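Tema 4. La serie web como formato: del corto doméstico a la temporada

Apuntes de la asignatura Narrativa audiovisual en red

1. Punto de partida

En este tema se entiende por serie web una ficción por episodios pensada para verse en internet desde el principio. Quedan fuera las series de televisión que se suben después a una plataforma y los fragmentos sueltos de programas. Los diarios en vídeo son un caso intermedio que veremos en el tema siguiente.

La duración no define el formato. Hay episodios de tres minutos y episodios de media hora. Lo que sí comparten casi todas las series del corpus es un equipo pequeño, con papeles que se solapan: quien escribe suele dirigir, y a menudo también monta.

2. Caso de estudio: Nillitthorpe

Nillitthorpe es una comedia de oficina ambientada en el año 2050. La crearon Ida Stüber y Mark Anthony Estrella cuando todavía estudiaban, y consta de 78 episodios repartidos en 4 temporadas. Los protagonistas trabajan en Iltex, una empresa que nadie en la serie sabe explicar a qué se dedica. La competencia, Van Hecke, solo aparece mencionada en los diálogos hasta la tercera temporada.

Interesa por tres motivos. Primero, el futuro se construye casi por completo con la palabra: los personajes hablan de normas, aparatos y ciudades que el espectador no ve. Segundo, la trama larga avanza en los últimos segundos de cada episodio, de modo que el resto puede verse suelto. Tercero, los autores publicaron sus guiones, y podemos comparar lo escrito con lo montado.
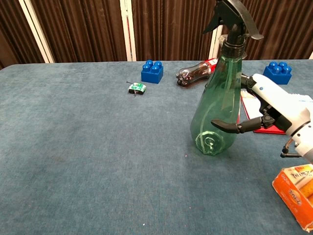 En el guion del piloto hay once páginas para un episodio que dura seis minutos. Stüber recortó sobre todo las entradas y salidas de los personajes. El resultado es un montaje que arranca con la conversación ya empezada, rasgo que la serie mantiene hasta el final. Conviene fijarse en que los chistes que sobreviven al corte son los que dependen de una réplica corta.

3. Relación con el público

La primera temporada se estrenó en una sala de 400 butacas y se publicó en línea en julio. Los comentarios influyeron en la segunda: el personaje de la recepcionista, que tenía dos frases en el piloto, pasa a ser principal. Estrella ha defendido esa decisión como una cuestión de escritura, ya que el personaje permitía reunir en un mismo decorado a todos los demás.

4. Financiación

Las dos primeras temporadas se pagaron con dinero propio. En la tercera entró Dramex como coproductora. Cambian la duración de los episodios y el número de localizaciones; el tono, bastante menos. En clase discutiremos si la cuarta temporada sigue siendo una serie web según la definición del apartado 1.

5. Para la próxima sesión

Ver el piloto y el primer episodio de la tercera temporada. Anotar dónde empieza cada escena respecto al conflicto y qué información sobre el año 2050 llega únicamente por el diálogo. Traer una página escrita, sin portada. Quien prefiera trabajar con otra serie del corpus debe avisar antes por correo.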